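Your planner is not the problem. Your logs are

Ilse Reinholz asked me in the comments last month why I keep complaining about planners when "the planners are fine now". Fair. Short answer: they are fine. I'm complaining about everything around them. Longer answer below, written fast, sorry.

We run a small manipulation stack. Grasping, placing, packing stuff into trays, the boring end of the field. Two of us maintain it, me and Timo Voß, and if I add up where the hours went since February it is not control. Not perception either, mostly. It's reading logs. Trying to find out what the software believed at the moment it did the dumb thing.

Typical case. Policy closes on a bag, misses low. Was the detection stale? Was the transform between camera and hand old by a few cycles? Did the planner get a good goal and the controller clip it? Four modules, four clocks, four log formats. One of them prints seconds, one prints ticks. I wrote the one that prints ticks. I regret it.

So you make a guess, change a gain, run it again. It works, or it works that time. You move on. This is how most robot code gets tuned and we should be embarassed about it.

Hedvig Holmgren made the opposite case to me over lunch and she makes it well. Her view: stop taking modules apart, record people doing the task with grippers in their hands, train the whole thing end to end, and half of those interfaces go away. No goal pose to argue over. No planner to blame. I half agree. We collect that sort of data too and I like it more than I thought I would. You get the approach angle for free. You get the little hesitation before contact, which no one would ever write into a cost function.

But the clocks don't go away. They move. Now it's two grippers and a camera that have to agree on what time it is, and if the left one lags the right one by 15 milliseconds the model will learn the lag. Happily. It will learn it as if it were skill. Then you put it on the arm and the hands don't meet, and there's no planner log to open because there is no planner. 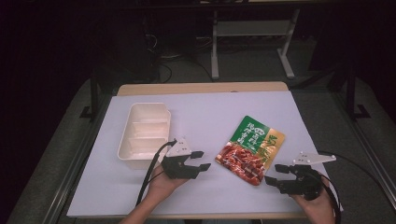
Two hand-held grippers, one snack pouch, one divided tray.

Look at the pouch. It's lying at an angle, both grippers open, one on each side. A person sorts that out without thinking. In the data it's two hand tracks, two finger openings and a stream of images, and every one of those needs a timestamp you trust. Bags are a nasty test for this. Grab a rigid box a bit early with one side and you push it over a little. Grab a bag early and it turns, or folds, and now your recorded image and your recorded hand are telling different stories.

We threw out 300 episodes over this. Not bad demos, the demos were good — the bookkeeping was bad. Ehab Benjelloun wrote a checker that lines up the finger openings with the video and refuses to save if they drift. Ugly script, one file. Best thing we added all year, and it's not in any paper of ours because there's nothing to plot.

What I want, in no order:

One clock. Set at the source, not when the message arrives.

Units in the field name. Please.

A replay tool that opens in under 2 seconds, becuase if it takes longer people don't open it, they guess.

A record of what was rejected, and why. Grirnuretti, the in-house viewer Sieglinde Kuhlmann started, does this one and I miss it every time I work on anything else.

None of it is research. That's the usual objection and I'm tired of it. A student will get a term to try a new action head and an afternoon to fix the recorder. Should be closer to the other way round. If I had to pick between 500 more episodes and knowing for sure that the ones I've got are aligned, I'd take the second and go home early.

Hedvig says I'd say that whatever the method was. Probably true. Comments are open, Ilse goes first.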